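Visit report: Treloar paper mill, Calbridge

The Treloar mill at Calbridge opens its uncoated line to outside visitors in January, during the week before the annual felt change. I attended the morning tour as a print buyer. These notes cover stock preparation, the paper machine, the test room and the finishing hall, in the order in which we walked them. The coated line, on the other side of the river, was not part of the tour.

Arrival and safety

Registration opened at 8:30 a.m. in the weighbridge office. Hearing protection, a hair net and a reflective vest are issued at the door. Visitors wearing open shoes are sent back to the parking lot. The briefing was short and dealt mostly with the in-running nips at the winder and with the forklift lanes, which are painted yellow and have right of way over people on foot.

Stock preparation

The mill buys all of its pulp as baled market pulp, a mix of bleached softwood and eucalyptus. Bales are conveyed to a vertical pulper, broken up with warm recirculated water and pumped to a dump chest. From there the two fibers are refined separately and combined at the blend chest. Separate refining is a change from earlier practice at the mill. Eucalyptus needs little energy, and when both fibers went through the same refiner the short fiber was overworked, sheet bulk dropped and drainage on the wire slowed down.

Filler is precipitated calcium carbonate, delivered as slurry. Retention aid and sizing agent are dosed close to the headbox. Our guide, Rupert Hubmann, is the shift lead for the wet end and gave clear answers on chemistry. He would not give the filler level for the current grade. I had not expected him to.

Paper machine

The machine was running a 90 g/m2 offset grade. It is a Fourdrinier with a top former added later, a straight press section and 16 drying cylinders ahead of the size press, with a second dryer group after it. The control room display showed 1233 sheets of log entries for the current campaign when exported to PDF, a figure the operators seem to be oddly fond of. The log is searched by reel number and nobody reads it through.

The press section is loud enough that the guide stopped talking and used printed cards. Condensate removal was the main subject here. Two of the cylinders had been fitted with stationary siphons as a trial, and the moisture profile on the scanner trace was flatter across the width than the one in last year's handout. I would want to see that trace over a full week before drawing anything from it. Edge moisture in particular drifts with the outside air, and the hall doors were closed for the cold.

There was one sheet break while we were on the gallery. The web was cut upstream, broke down into the pit under the presses and was threaded again by rope. The crew did this without any visible hurry. Broke is repulped and returned to the blend chest at a controlled rate - too much at once upsets the retention system.

Test room

The test room is held at a fixed temperature and humidity, with an airlock that admits four people at a time. Strips from every reel are checked for grammage, caliper, moisture, roughness, opacity and brightness. Stiffness is tested in both directions. The technician showed a curl test, where a disk of paper is placed on a flat plate and the lift at its edge is read after a fixed time. This was the most useful part of the visit for me, as most of the complaints I handle in digital printing come down to curl after fusing.

For show-through, the room keeps a wall rack of printed sheets sent back by customers. Small type, fine table rules and solid tints are the usual content. The technician reads these from the reverse side against a black backing and then against a white one, and compares the result with the opacity reading. 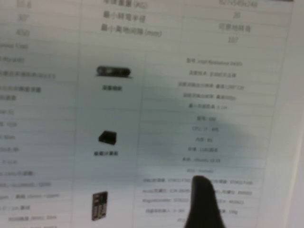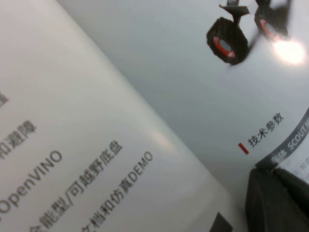 Printed sheets, with text in Chinese.

Thin rules are a harder test than most buyers assume. On a rough sheet, a gray rule built from halftone dots can break up, and the first reaction in the pressroom is to add ink. Additional ink raises show-through on the reverse and lengthens drying time. Treloar's advice is to specify roughness along with grammage on the purchase order. I agree with this, and have asked for both values on the next quotation for the Drestness catalog, where we are moving from 90 to 100 g/m2.

Finishing hall

Reels are slit on a Vosach winder and go either to the roll wrapper or to the sheeter. The sheeter cuts from several reels at once, and the knife load is monitored by motor current. Ream wrapping is automatic, while pallet labels are still checked by hand against the order list. Stacks are stretch-wrapped and held in the warehouse until the core temperature has come down. Hubmann advised leaving the wrap on in the pressroom for at least a full day in winter.

Practical notes

The tour ended at noon. Coffee is available in the canteen, though the machine there takes coins only. Visitor parking is on the river side, and the gate code is printed on the back of the badge. Sample packs have to be requested in writing and are shipped from the Calbridge warehouse with the next scheduled truck.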